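Frequently asked questions

These answers cover the recipe pages: how quantities are given, how recipes are tested and how to change them. Questions about a single recipe are best left in the comments under it, where the next reader can find the reply.

Measurements

Why are all the quantities in grams?

Weight is repeatable and volume is not. A cup of flour can vary considerably depending on whether it was spooned or scooped. Liquids are also given in grams in the bread and cake recipes, so the bowl can stay on the scales throughout. Spoon measures are used only for small amounts and are always level.

Can you add cup measures?

No. The older recipes had them and they produced most of the complaints about dry cakes. Digital scales that read to 2 g are accurate enough for everything on the site except yeast and gelatine, where the spoon measure is given as well.

What size are the eggs?

Medium, unless the recipe says large. If yours are much bigger or smaller, beat them and weigh out what you need. The custard and sponge recipes give the egg weight in brackets.

How strong should tea be when a recipe calls for it?

One bag to 178 g of boiling water, left for the time stated and then removed without squeezing. Squeezing makes the fruit loaf bitter. Plain black tea is assumed unless another sort is named.
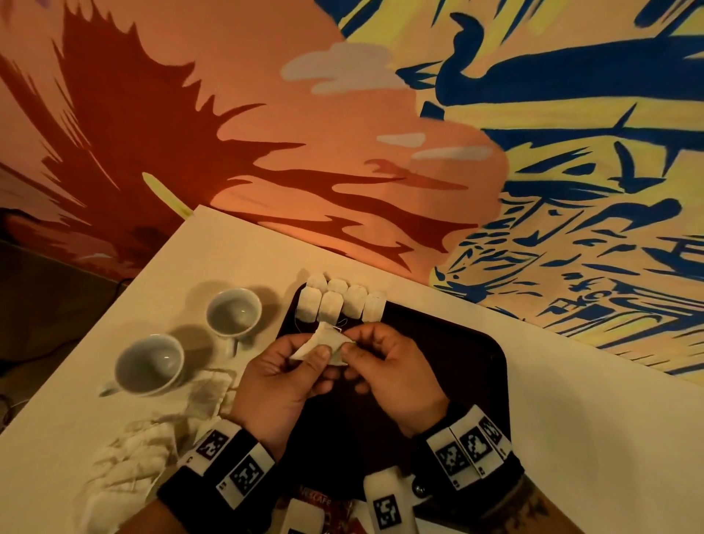

Ovens and tins

Are the temperatures for a fan oven?

The first figure is for a fan oven. The second, in brackets, is for a conventional oven and is 20 degrees higher. Gas marks are left out of recipes where the step between marks is too coarse to be useful, mainly meringues and custard tarts.

My cake took longer than the recipe says. What went wrong?

Possibly nothing. Domestic ovens often run cool, and the display is a poor guide. Put an oven thermometer on the middle shelf, allow it to settle and compare. If the reading is right, check the tin: a narrower tin makes a deeper cake, and a deeper cake takes longer. Glass and ceramic dishes also heat more slowly than metal.

Which tins do you use?

Loaf recipes are written for the Davel long loaf tin, which holds the fruit loaf mixture with a finger's width to spare. Any tin of similar volume will do. To compare two tins, fill one with water and pour it into the other.

Ingredients

Can I use instant coffee in place of espresso?

Yes, in cakes, icings and creams. Dissolve it in the smallest amount of hot water that will take it and let it cool before adding it to butter or egg. It should not be used for the coffee granita, where there is nothing to cover the difference.

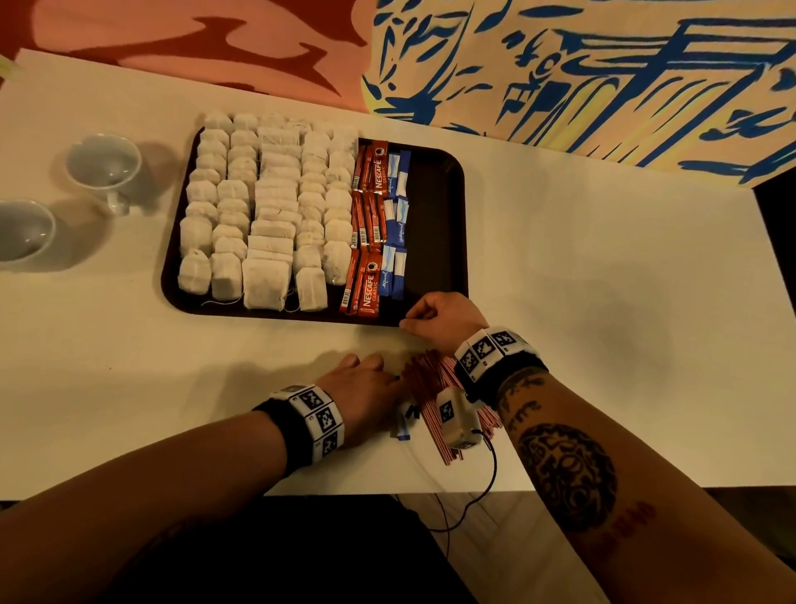

Tea bags on a dark brown tray.

Can I reduce the sugar?

In fruit fillings and custards, by up to a quarter. In sponges and biscuits sugar affects the texture as well as the sweetness, and the result will be paler and tougher. Jam is a separate matter: the set and the keeping time both depend on the sugar, and the quantities should be left alone.

Is there a substitute for buttermilk?

Use plain yoghurt let down with milk until it pours. Milk with lemon juice works in scones but is too thin for the soda bread.

Do the recipes work with gluten-free flour?

Only those marked GF have been tested that way. 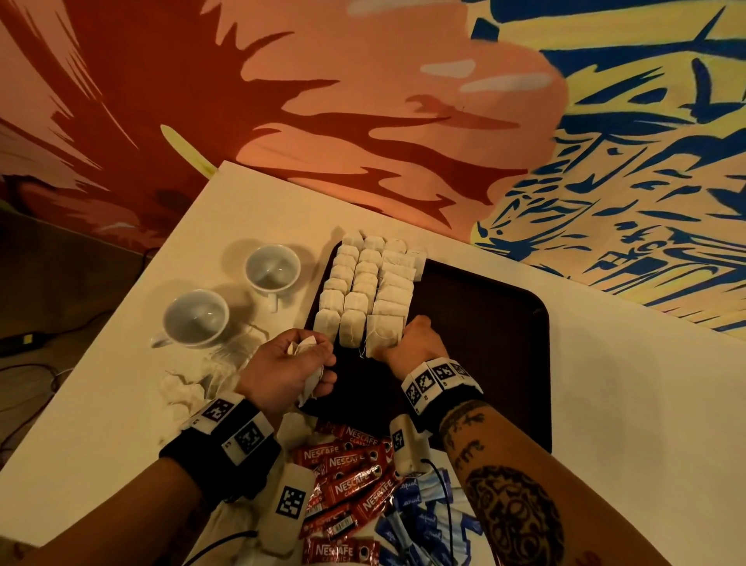

For the rest, expect to add liquid and to rest the batter before baking. Blends differ in how much starch and gum they contain, so a straight swap by weight that works with one may fail with another. Reports in the comments are welcome if you name the blend.

Testing and corrections

Who tests the recipes?

Lise Carrier writes them and makes each one until two batches in a row come out the same. Annick Kowalchuk then makes it from the written text alone, in a different kitchen in Drendport. If she has to ask a question, the text is changed.

There were 315 recipes in the index at the last count, in February. Those carried over from the old site are marked "untested" until they have been through the same process.

I think there is a mistake in a recipe. How do I report it?

Use the form at the foot of the recipe page. State the step, what you expected and what happened. Corrections to quantities are noted at the top of the recipe. Spelling corrections are made without a note.

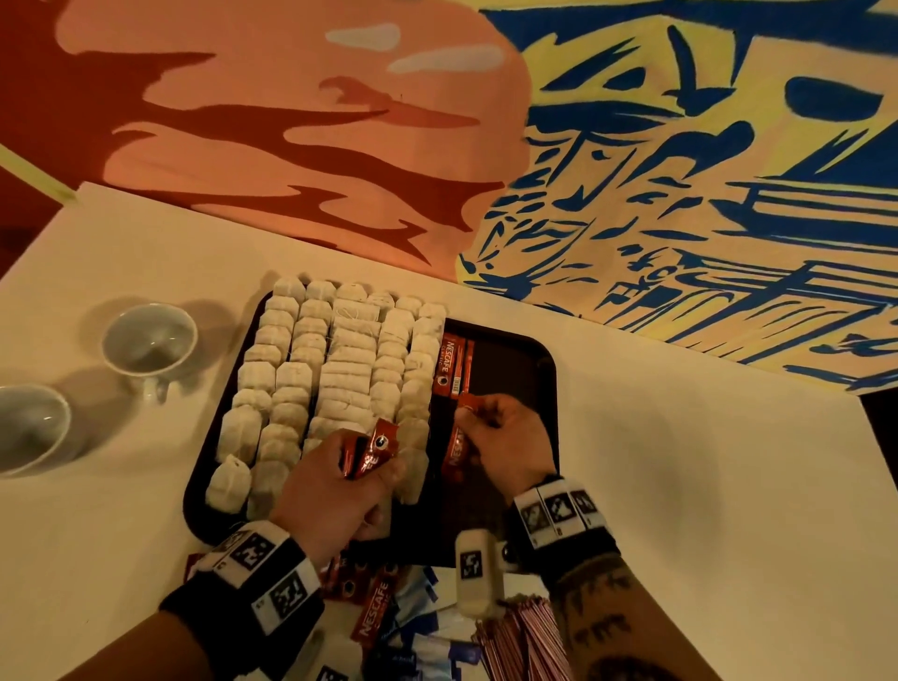

Tea bags and Nescafé Classic sachets.

Scaling and storage

Can I double a recipe?

Soups, stews and biscuit doughs double without trouble. Cakes should be baked in two tins of the original size. For bread, keep the yeast in proportion and watch the dough, as a large mass holds its warmth and rises faster.

How long will things keep?

Each recipe ends with a storage line. Where none is given, eat it the same day. Freezing times refer to quality and assume an airtight container.

Can I print a recipe without the comments?

Yes. The print button gives the ingredients and method only. Pages saved before the move to the Fehr template may print with the side column included; reload the page and try again.

Can I republish a recipe?

You may link to any page. Please do not copy the method text or the photographs. Ingredient lists may be quoted with a link back to the source.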